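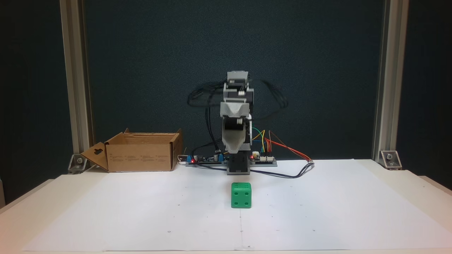 Do we have to rebuild the old landing pages by hand when we move to the new theme? Only the ones with custom forms, and the rest come over with the importer.

That was the first thing on the list and it took up most of the first half hour, so I'm putting it at the top. I took these minutes while eating a bagel, please forgive the gaps.

We're going ahead with Kondico as the page builder for the client sites. I tried it on the Radulović site last month and I loved the global styles panel! You change a heading color once and it changes everywhere, even in the footer (the old builder never managed the footer). The pop-up editor is clunky, though, and two people said they'd keep using the separate pop-up plugin until it gets better. Fine by me.

Page count. The Radulović site has 2867 pages if you include the tag archives. I suggested we stop indexing the archives before the move, and there was a bit of grumbling from the SEO side – some of those archives do bring in visitors. We left it that anything with a visit since August stays, and I'll export the list.

Roltov hosting. The plan we're on allows 2000 redirects per site. We'll be close to that limit if we change the blog address structure, so the blog keeps its old addresses for now. I still think the dates in the URLs look silly, but I lost that vote and I'm over it (mostly).

Speed. The Purov home page is still slow on phones. I went through the plugin list and there are 26 active, including two slider plugins, and the home page doesn't have a slider. We agreed to switch off both sliders on the staging copy first and leave them off there until the next meeting. Someone asked about lazy loading the video. Already on.

Templates. We want a header, a footer, a blog post layout and a 404 page saved in the shared library before anyone starts on client work. I'm doing the header and footer. The design side has the blog post. The 404 page has no taker yet, so if you're reading this and you like writing silly error messages, please grab it!

Licenses. We have one Kondico license that covers up to 1000 sites, way more than we'll ever need, but the smaller one didn't include the form builder. Renewal reminders go to the shared inbox now, after what happened with the font subscription.

Training came up briefly. I offered to do a screen share at 10:30 one morning, bring your own broken page. No date picked.

Not covered, moved to next time: cookie banner wording, the Purov newsletter sign-up, and whether we let clients edit their own menus – I have opinions on that one.

Ended at 3:15 pm.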